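Milldale hall shows back on from August, 9 dates so far

Posted 14 November 2021

Live music is coming back to the Milldale hall next year. First batch of dates went up this morning, nine shows, running August through to the end of spring. Seats only, no standing down the back this time.

Opening night is Skistus, the four-piece string band who were meant to play here two winters ago and got cancelled twice. All original songs, a bit of fiddle, a lot of harmony. They're bringing the full lineup and their own sound gear, so the old hall PA gets the night off. Support still to be confirmed.

Tickets are $28 and go on sale Friday at noon. Anyone still holding a ticket from the cancelled shows can use it for opening night, no need to swap it over, just bring it (paper or on your phone). Refunds also fine but get in quick, the old booking system shuts at the end of the month.

Money side. The benefit night last month took $3795 at the door and another $2801 from the raffle and sausage sizzle. That covers the stage lights and most of the rewiring. Still $1000 short on the new curtains, so there'll be a bucket at the door again. Coins, notes, whatever you've got.

Parking is the usual problem. The oval will be open for cars from 5 pm on show nights if it hasn't been raining. If it has, street only, and please not across the fire station driveway. Doors 6.30, music 7.30, finished by 10.30 for the neighbours.

Also on the list: Kivholm, a duo doing mostly slow songs on accordion and guitar, in September. They've asked for the chairs in a half circle and the lights low, which should suit the room. Then Shetty, solo, one night only, probaly the smallest show of the lot and likely the first to sell out. The other six are local acts and a songwriters' round, full list on the noticeboard outside the post office and at the newsagent.

BYO is OK, no glass. Tea, coffee and slices from the kitchen hatch at interval, cash prefered. Kids under 12 free if they're on a lap or a cushion down the front. Dogs no, sorry, not after last time. 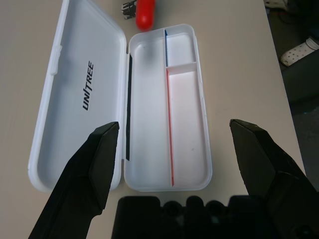
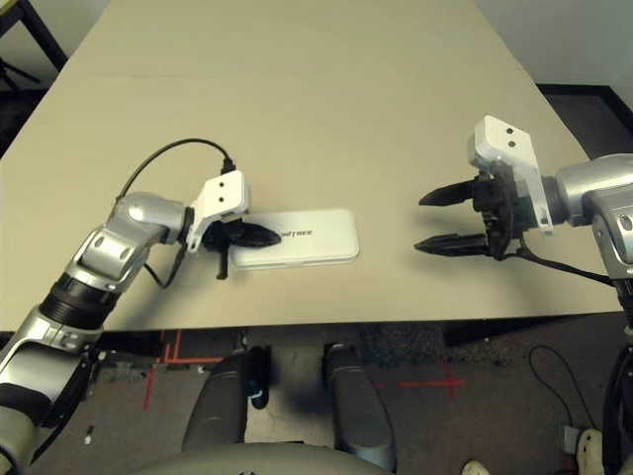
Merch is changing too. Every act gets one trestle in the foyer, left of the door, and has to be packed down by 11. No boxes stacked in the hallway. Something pale and plain on top works best, like the beige tabletop in both pictures, as the foyer light is pretty dim and dark cloths swallow up the CDs. Bring your own float, the kitchen can't make change. Card reader if you have one, reception is patchy but it mostly works near the window.

Local acts wanting a support slot, drop a demo and a contact number in at the hall, three songs max, originals please. Slots are 25 minutes, paid, not heaps. Closing date for demos is the last day of Febuary. Openers for the first three shows get picked after that and the rest as we go.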